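Minutes – bench automation meeting, refurb floor, Vorkley site
26th October, break room, started late (projector again)
Present: day bench, late bench, stores, floor lead, HR, two people from Judent on the call. Apologies from shipping.

**1. Last minutes**

Agreed. One fix – the line about "no change to bench hours" should say "no change to bench hours before the end of October". Late bench asked for this to be written down properly. It now is.

Open from last time:

- Floor mats at the far benches – ordered, not arrived
- Spare hex keys – done
- Written answer on job grades – NOT done, see item 5

**2. Where the arm is at**

Judent gave the update. Arm is on the second bench, running on desktop units only, memory and processor work. No laptops, no all-in-ones. Laptops are not in the contract and Judent would want a new quote.

Parts come off the white slot panel next to the rails. Day bench said the slots are a pain to load, you have to go in past the rail and there is not much room for a hand. Judent can reprint the panel with more space between the two rows. Would need the arm re-taught after, half a shift. Floor lead said do it on a Friday or not at all.

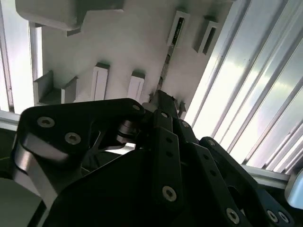
*Photo: Judent site team, Vorkley bench 2*

Who loads the panel – this went on a while. At the moment whoever is nearest. Day bench feel this is turning into a job on its own and it is not on anyones sheet. Stores do not want it, they are already short one. Proposal: rotate it, one person per shift, written on the whiteboard, and that person's unit target comes down to match. Floor lead OK with the rotation. Target part has to go to Rirnen head office before she can say yes.

Action: floor lead to ask Rirnen. Day bench to draft the rota meanwhile.

**3. Numbers**

Trial batch was 77 units. 24 of those were stopped by a person part way through. Judent's sheet called these "operator interruptions". Late bench objected to the wording – most were people stepping in because a stick was going down crooked, and on the sheet it reads like we were getting in the way. Judent will change the heading to "manual assist" and add a column for the reason.

Of the 24, six had no reason written at all. Everyone please write something, even one word.

HR asked if the stop counts are kept by name. Judent said by shift only, no badge data goes into it. Late bench asked for that in writing and Judent agreed. To be pinned up by the time clock.

**4. Boards and cables**

Long item, trying to keep it short.

Day bench raised the Dell boards. Memory sits on both sides of the socket, so the arm has to be taught two banks, and the right hand bank is close to the cards and the power wires. A person just pushes wires out of the way with the back of a hand without thinking. The arm will not.

Agreed for now: a person preps every case before it goes under. Prep means –

1. Lid off, dust out
2. Wires tucked to the side and held with a clip, not tape (tape leaves glue)
3. Check what is plugged in, card or no card, and pick the matching program
4. White socket cover stays on until the processor is ready to go in
5. Step back behind the line, then press go
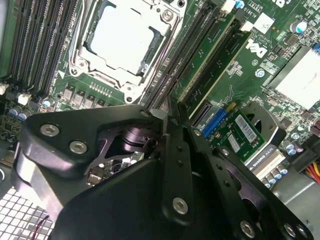

6. When it finishes, look at the latches on both banks yourself before the lid goes back. Do not trust the green light on it's own.

Late bench asked if prep time is counted. Right now it isnt, so a unit looks faster on the sheet than it is. Stopwatch on prep for one week, both shifts, on a volunteer basis. Nobody's name on the timing sheets.

Graphics cards – leave seated or pull first? Day bench say pull. Judent say leave, the path clears them. Not settled. Try nine units each way and bring it back here.

**5. Jobs, grades, training**

HR read out the note from Rirnen. Short version: no bench jobs to go because of the arm in the current budget year. Asked what happens after that, HR has no answer and said so. Day bench asked for that to be minuted in those words.

Grades – people running the arm are doing setup, picking programs, clearing faults, and still on bench grade. The Siriwan site pays a setter rate for the same thing, according to late bench. HR to check if that is right before anyone repeats it.

Training so far was one afternoon, mostly slides. Complaints:

- Too much on the screen menus, not enough on what to do when it stops mid-move
- Late shift got the short version at the end of a shift
- People who do the fiddly work by hand best were not asked anything when the moves were taught

On the last one Judent took the point. They would like two bench people in on the next teaching session, processor seating mostly. Late bench said fine, but paid and off target for that time. Floor lead agreed to this on the spot.
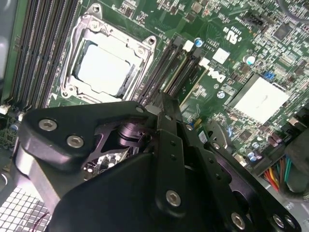
Also raised – hand skills. If the arm does all the memory and processors then newer people never learn it, and when the arm is down the whole line sits there waiting on two or three who know how. Suggestion to keep one bench fully manual and have everyone spend a day a week on it. General support for this. Floor lead worried about the weekly count but will try it through the next batch.

Wrists and backs: day bench said less wrist ache on the days the arm is on, more standing about though, and the prep table is too low. Stores may have risers. To check.

**6. Safety**

- Yellow line has to be repainted, half of it is worn off
- Stop button is on the wrong side for left handed people. Judent to quote for a second one
- No reaching in to the panel while it is moving. Pause first. Everytime.
- Noise not a problem so far

**7. AOB**

Late bench want these meetings moved so they are not always coming in early for them. Agreed to alternate.

Fridge. Please take old food home.

**Actions**

- Floor lead – target change for panel loader, to Rirnen
- Day bench – draft rota
- Judent – new heading and reason column, letter on badge data, quote for second stop button, reprint of slot panel
- HR – written answer on grades, check the Siriwan rate
- Both benches – prep timing, one week; nine units with card in, nine with card out
- Stores – risers, chase floor mats

Next meeting at late shift start, date to go on the whiteboard.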